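4.3 Dosing the humidifier tank

The Conora 4 evaporative humidifier holds 16 liters of water in a removable tank. Standing water must be treated at each full refill to limit scale and odor. Skilar tank treatment is supplied with the unit. Other treatments may foam and trip the float switch.

CAUTION: Do not add treatment to a running unit. Concentrated liquid drawn into the wick leaves a permanent stain and reduces airflow.

Before you start

Set the fan control to OFF and unplug the power cord. Wait until the fan stops. If the tank has been in use for a full season, clean it as described in 4.2 before dosing.

Dosing

1. Lift the top cover and set it aside with the grille facing up.
2. Remove the wick frame. Let it drain over a sink.
3. Lift out the tank by both handles. Empty any remaining water.
4. Rinse the tank and wipe the float with a soft cloth. The float must move freely over its full travel.
5. Fill the tank with cold tap water to the MAX line.
6. Measure the treatment according to the hardness table inside the top cover. Pour it into the corner opposite the float.
7. Stir the water gently – do not shake or tilt the tank.

Note: If the local water supply is already softened, use half the dose shown for soft water. Overdosing does not extend the refill interval.

Close the treatment container as soon as the dose has been measured. Keep small containers upright on a level surface, away from the edge, and out of the reach of children.

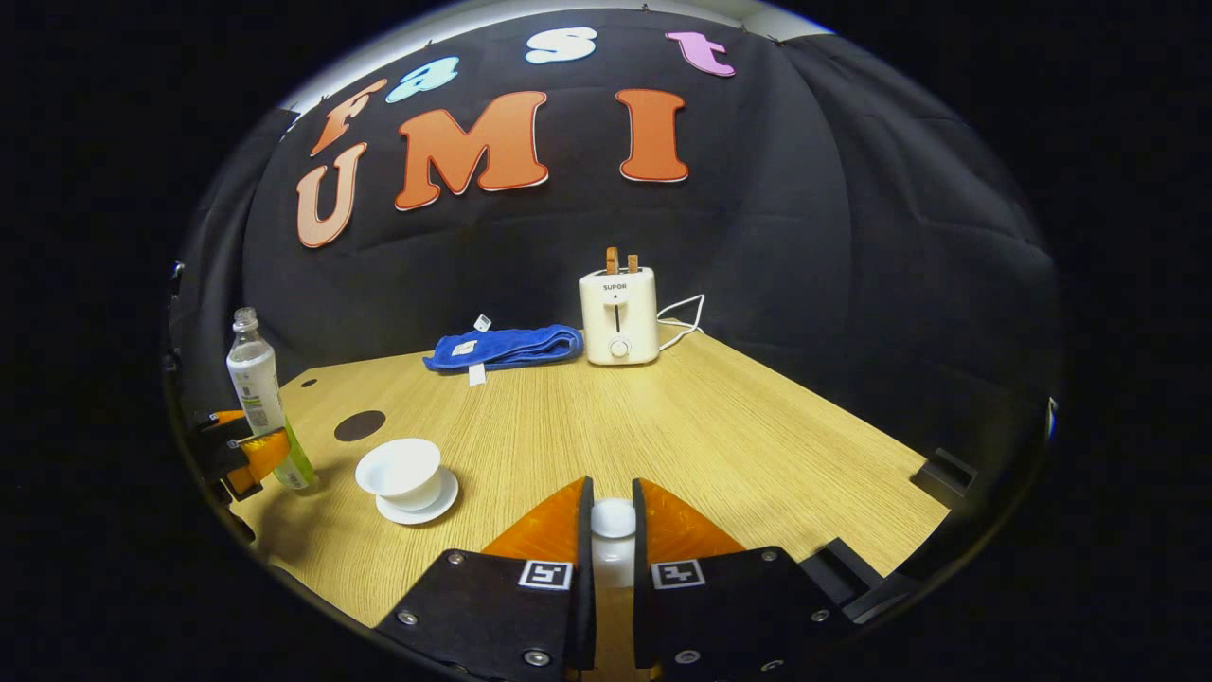 Fig. 4-3. White container with rounded cap, held upright.

Refitting and restart

8. Slide the tank back along the guide rails until it stops.
9. Insert the wick frame with the arrow pointing toward the fan. A wick fitted backward will dry out along the top edge.
10. Replace the top cover. The cover switch clicks when the cover is seated.
11. Plug in the unit and select LOW. Allow the wick to soak for one hour before selecting a higher speed.

If the REFILL light stays on with a full tank, the float is stuck or the tank is not against the stop. Repeat steps 4 and 8.

Wick replacement

Replace the wick after 1060 hours of operation, or after 500 hours where the water is rated hard. The hour counter is read by holding the fan button with the cover closed. Use Cindale wicks only – the Du Plessis wick fits the frame but is thinner and lets dry air pass at HIGH. Reset the counter after each replacement (see 4.5).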